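Halim swim hall to close until June for repairs

19 December 2022

The public swim hall in Halim will shut its doors after the last session tonight and stay closed until June, the town said. The main pool, the wading pool and both saunas are affected. The outdoor courts next to the hall will stay open during the work.

The closing was moved up after inspectors found that two of the hall's water pumps were losing pressure. The town had planned to wait until spring.
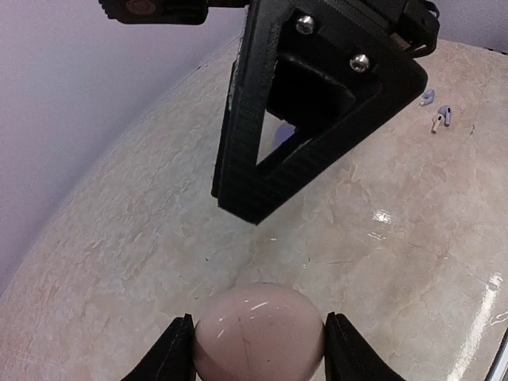

One swimmer, who asked not to be named, wrote to us that the early closing leaves the morning group with no place to go over the winter, and that the notice at the front desk went up only 6 days ago.

Mekow, the building firm hired for the job, will replace the pumps, the filter tanks and 33 changing room lockers. The showers will get new drains. Work on the roof over the deep end is a separate contract and has not yet been awarded.

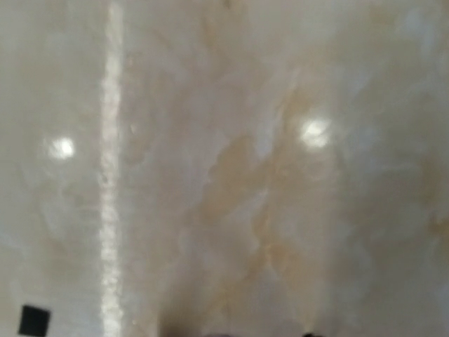 Pale cream surface with beige and tan tones.

Season passes will be extended by the length of the closing. Holders do not need to apply. Single tickets bought in advance can be used after the hall reopens or turned in for a refund at the town office.
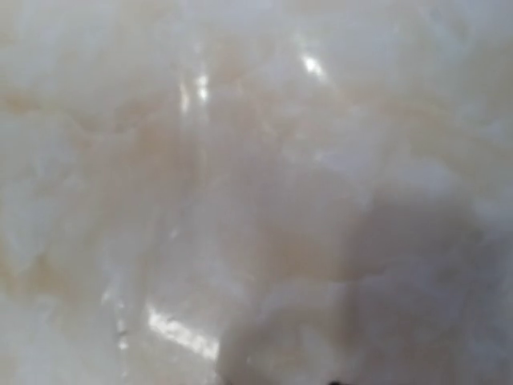 LOCAL / SWIM LESSONS

Children's lessons will move to the school pool in Bulska, which has 4 lanes. Groups will be limited to 16 children, and parents will get the new times by mail. A bus will leave from the Dostetti parking lot before each lesson and return after it. 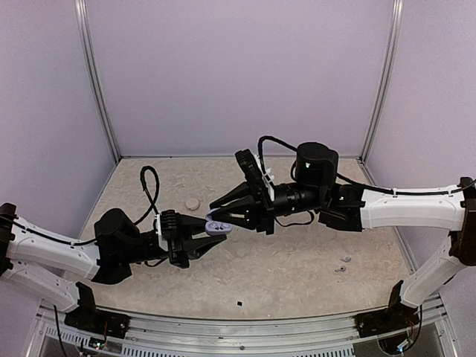 Adult lessons are called off for the season. Anyone who has already paid can get the money back or keep the spot for the fall. The town office is open over the holidays except on public holidays.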